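Housekeeping Operations 1: Course Notes
Unit 3: Clearing the Departure Room

Instructor: Victor Lyimo
Practical sessions: Vesela Georgiou, Marsden building
Notes revised 11/24/20

Read these notes before your first practical. Bring them with you, as the room sheets refer to the headings below. Unit 2 (linen handling) is assumed.

3.1 What clearing means

A departure room is one where the guest has checked out and the front desk has released the room. Clearing is the first job in it. It covers rubbish, recycling, left-behind belongings and used dishes. It does not cover stripping the bed, dusting, the bathroom or vacuuming, which come later and have their own units.

Students often want to start with the bed as it is the biggest thing in the room. Leave it. Rubbish gets caught up in the sheets and ends up in the laundry, and one lip balm in a hot dryer can ruin a full load.

3.2 Before you touch anything

Knock, announce yourself and wait. Do this even when the desk has released the room. Open the curtains and turn on all the lights. Put on gloves.

Walk the room once with your hands empty. Look at the floor, the nightstand, the desk if there is one, and the seating. You are looking for three kinds of thing: rubbish, property, and anything you should not handle. Needles, broken glass and body fluids belong to the last kind. Stop, close the door and call your supervisor. You will be trained on these in Unit 9 and are not to deal with them before then.

3.3 Order of work

Work from the floor up. Litter on carpet gets stepped on, and a wrapper with food left in it will mark a pale carpet quickly.

Step 1. Take the wastebasket to the rubbish. Do not carry the rubbish across the room piece by piece. Hold the basket by the rim and keep the opening toward you. Check that the liner is folded over the rim all the way round so that it doesn't slide in when something is dropped on it.

Step 2. Pick up the large pieces from the carpet. In a typical room these are food packaging, takeout bags and drink bottles. Open any paper bag and look inside before you throw it out. Guests put receipts, jewellery and medication in paper bags, and a crumpled one looks the same whether it is empty or not.
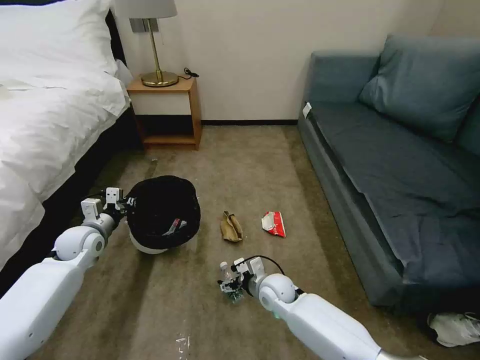

Step 3. Deal with bottles and cans. A plastic bottle goes in the recycling sack on your cart, even if it has been crushed. If there is liquid in it, empty it in the bathroom sink first. Where the property takes part in a deposit return program, the bottles go to the back dock in the blue sack.

Step 4. Go back for the scraps. Bits of paper, bottle seals and torn corners of packets are easy to miss once the larger pieces are gone. Get down to floor level beside the bed and look along the carpet. Check under the front edge of the sofa and behind the nightstand as well. Do not leave scraps for the vacuum. Plastic film wraps around the brush.

Step 5. Lift the sofa cushions one at a time. Anything of value is logged under 3.4.

Step 6. Tie off the liner and put it in the cart bag. Wipe the basket inside and out, fit a new liner and return the basket to its place on the room plan.

3.4 Lost property

If you are not sure whether something is rubbish, it is property. Bag it, write the room number and the time on the tag, and hand it in at the end of your section. Do not hold it on your cart over lunch. At the Flakcombe our co-op students must hand in phones, wallets and passports straight away. Unclaimed items are kept for 80 days.

3.5 Time

The target for clearing a standard room is 3 minutes by the end of term. There is no target for the first two practicals. Vesela would like you slow and thorough to begin with.

3.6 Practical assessment

You will clear one room, set up by staff, with 16 items to find. Some are property. Marks are lost for property put in the rubbish, a liner left loose, and skipping the first walk of the room. The July intake lost most of its marks on the last of these.

Before next class: read Unit 4 (stripping the bed) and sign the glove and sharps form.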